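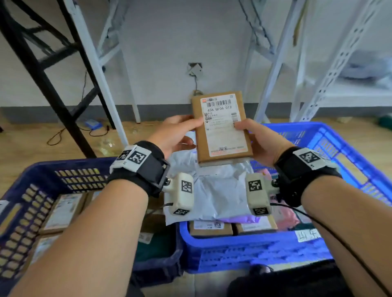 Paquete pequeño de cartón con etiqueta de envío, sujeto con las dos manos.

Materiales > Música y audiovisual > Segundo cuatrimestre > Tema 6

Tema 6. La música de librería en televisión: qué se compra cuando se compra «una cuerda épica»

Apuntes de clase, revisados el 17 de marzo de 2025
Profesora: Floarea Nistor

6.1. Punto de partida

En el tema anterior vimos la figura del compositor contratado para una serie. Conviene no idealizarla. La mayor parte de la música que suena a lo largo de un día cualquiera de televisión (concursos, reportajes, programas de cocina, cortinillas, avances) no se ha escrito para esas imágenes. Sale de un catálogo. Alguien teclea «tensión, piano, sin percusión», escucha los primeros segundos de cada resultado y se queda con el que menos molesta.

Llamamos música de librería, o de producción, a la que se graba sin destino concreto y se licencia después tantas veces como haga falta. Los catálogos suelen presentarla como «música original para tu historia». Tomad la frase con pinzas: original quizá lo sea, pero para vuestra historia no se escribió.

6.2. Cómo se etiqueta

Cada pista lleva una ficha con título, duración, tempo, instrumentación y una lista de estados de ánimo. El problema está en esa última columna. En clase trabajaremos con el catálogo Firnby, del que he sacado una muestra de 100 pistas. Leed las fichas antes de escuchar nada y apuntad qué esperáis oír. Después escuchad.

Mi impresión, que podéis discutir, es que adjetivos como «inspirador», «emotivo» y «esperanzador» se reparten casi al azar entre piezas en modo mayor con piano y cuerda sostenida. Dolores Szabo defiende lo contrario en el artículo que tenéis en la carpeta: según ella, los editores de vídeo aprenden el vocabulario y lo usan con bastante precisión. Su argumento es razonable, pero se apoya en entrevistas a los propios editores, y preguntar a un profesional si domina sus herramientas no me parece la prueba más dura.

6.3. Versiones y cortes

Una pista de librería rara vez llega sola. Lo normal es encontrar:

- mezcla completa
- versión sin melodía (para poner voz encima)
- versión sin percusión
- cortes de 60, 30 y 15 segundos
- golpe final o «sting»

Esto condiciona la escritura. Si la melodía tiene que poder quitarse sin que se hunda lo demás, el acompañamiento acaba siendo autosuficiente y la melodía, prescindible. Comparad los 2 ejemplos de Brundcombe que escucharemos: en el primero, la versión sin melodía suena mejor que la completa. No creo que sea un accidente.

6.4. El dinero

Hay dos vías de ingreso: la licencia de sincronización, que paga la productora, y los derechos de comunicación pública, que se generan con la emisión y dependen de que se rellene bien la hoja de música (cue sheet). En los catálogos de tarifa plana la primera vía se reduce mucho o desaparece.

Caso para comentar: el catálogo Quansah anuncia 1,461 pistas y «500 compositores de todo el mundo». Haced la división. Salen menos de tres pistas por persona, una media que no dice nada de cómo se reparten. Puede haber un puñado de autores con cientos de títulos y una larga lista de gente con uno solo. La publicidad no lo aclara, y los seudónimos complican cualquier recuento desde fuera.

6.5. ¿Suena todo igual?

Es la queja habitual y hay que tratarla con el mismo recelo que la publicidad. También la música encargada se parece mucho entre sí — pensad en la costumbre de montar con música provisional y pedir luego al compositor «algo así». Quien afirme que la librería ha empobrecido la televisión debería decir con qué la compara y en qué años. Casi nunca se hace.

Lo que sí se puede comprobar es la repetición literal: la misma pista en un documental de naturaleza y en el anuncio de un banco. El seguimiento de la cabecera de Jamthorpe, que se proyectará en clase, es un buen modelo de cómo documentarlo.

6.6. Práctica

Elegid un programa de emisión diaria y un episodio completo. Haced una tabla con entrada, salida, función y descripción de cada fragmento musical. Separad lo que oís de lo que suponéis: «cuerda grave, nota tenida» es una cosa e «inquietante» es otra. Si usáis una aplicación de reconocimiento, indicadlo y no deis por bueno el primer resultado.

Las tablas se comentarán en el seminario. Quien quiera ampliar el trabajo puede presentarlo en la convocatoria de septiembre, previa tutoría.

Lectura obligatoria: el artículo de Szabo, completo, notas al pie incluidas.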